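Hard Water, Soft Promises: Does Detergent Dose Matter in Shared Laundry?

Project report, Household Chemistry elective
Kai-wen Hsu, Asnakech Ejigu, Jurgita Bite
Supervisor: Touran Ghaffari
Submitted Mon 10 December

Background

The water in Broltham is hard enough that our kettle has developed geology. Residents of Grendness Hall respond by pouring in more detergent and then complaining that their towels feel like toast. We wanted to know whether the extra detergent did anything except cost money.

Hard water carries dissolved calcium and magnesium. Both react with soap to form scum, and both get in the way of many detergents, though modern powders contain softening agents that help. Our question was how far past the label dose a person has to go before the returns vanish.

Method

We cut 30 cotton swatches from one bedsheet (donated by Jurgita, who regrets it) and stained each with black tea. Swatches were washed at 4 doses: none, half the label, the full label, and double. Every wash used the same program and the same powder. Brightness was read with a borrowed light meter on which our supervisor had placed conditions we will not repeat.

We also left a questionnaire by the hall mailboxes in October. It asked how people measure detergent. The most popular answer was "by feeling."

Results

Washing with no detergent removed more tea than any of us had bet on. Half the label dose did noticeably better, and the full dose better again. Double was no brighter than full on any swatch we could read, but it left a film that Asnakech described in her notebook as "sad glue."

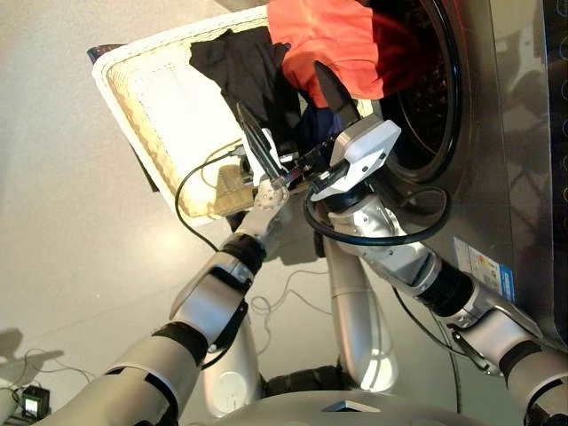

Figure 1. White laundry basket at the open door of a front-loading washing machine.

Limitations

One stain, one fabric, one powder. Pao-chu Siu pointed out during our class talk that tea is a polite stain and that we should try curry. We ran out of bedsheet.

The light meter also drifted on the second afternoon — we repeated those readings, with bad grace.

Next steps

Repeat with softened water, and put a marked scoop on the laundry room shelf to see how long it takes to disappear.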